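Progress report to the Jernent Fund
Prepared by Ertuğrul Akgül, Drarik Clothing Library
2020-09-02

Dear Doğukan and colleagues,

Thank you for your patience while I got this together. I know it was due before the holidays, and I'm grateful you let me have the extra weeks, as the summer has been a strange and busy one at Drarik. I'll try to cover everything you asked for in your February letter, more or less in the order you asked it.

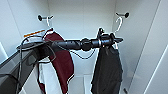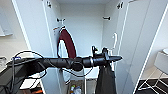 White wardrobe interiors, with hooks for hangers. Three garments are hanging in the first picture.

Lending

You will remember that when we applied, the idea was a simple one: people borrow good clothes for an interview, a funeral, a first week at work, and bring them back when they're done. We have now made 337 loans under your grant. I had hoped to reach that by Christmas, so I was very pleased when Yurt, our booking system, showed the figure last month. Suits and smart coats are still the most asked for. School uniform has crept up on us, though, and by August it was taking up most of our Saturday mornings, with families coming in for blazers and leaving with winter shoes and a raincoat as well.

We closed our doors in the spring like everybody else. For a while we did nothing but answer the phone, and then we began posting parcels, which we had never planned to do and had no budget for. You kindly agreed that we could move the money set aside for the open evenings, and I can tell you it was very well used. One gentleman had a video interview and asked only for a jacket and a tie – he told me cheerfully that the bottom half was his own affair. He got the job, and has since sent us two of his own jackets.

Cleaning and repairs

Cleaning has cost more than we thought it would. Everything that comes back now rests for three days before it is handled, and then goes out to the laundry, so each piece is away from the rails for the best part of a week. We have dealt with this by buying second copies of the sizes that are always out. The sewing group met by video through the spring, with some very funny results where the sound was poor, and between them they finished 100 repairs, mainly hems, linings and buttons. I would like to keep the video sessions going even once we can all sit in a room again, as four of the regulars have found it much easier than the bus.

The Gusau link

Our friends in Gusau run a lending rail of their own, and we had meant to visit them in the autumn. That is off for now, of course. We have been swapping notes by letter and the odd long call instead, mostly on how to size wedding clothes for people who can't come in to try them on. They measure a favourite garment laid flat and skip measuring the person altogether, and we have borrowed the method wholesale. Returns for wrong fit have dropped a good deal. I'll put our version of the measuring sheet in the post to you, as it won't make much sense without the drawings.

Money

The spending sheet is attached separately. We are a little over on postage and cleaning and well under on travel and events, and the two very nearly cancel out. The one thing I'd like to raise is the storage rent, which goes up by 15 per cent in the new year. I have asked the landlord whether a longer lease would soften that and am waiting to hear back. If he says no, we may need to talk to you about moving some of the training money across.

What comes next

Over the coming months we want to open two evenings a week by appointment, finish the winter coat appeal and get the children's sizes properly listed on Yurt, where at present they are all lumped together under one heading and cause no end of confusion. I would also dearly like to see you here, Doğukan, when it's sensible to travel. You have been a very good friend to this project and you still haven't had a go on the steam press.

Do ring if anything in the spending sheet looks odd. I'm at my desk most mornings, and the kettle is usually on.

With warm wishes,
Ertuğrul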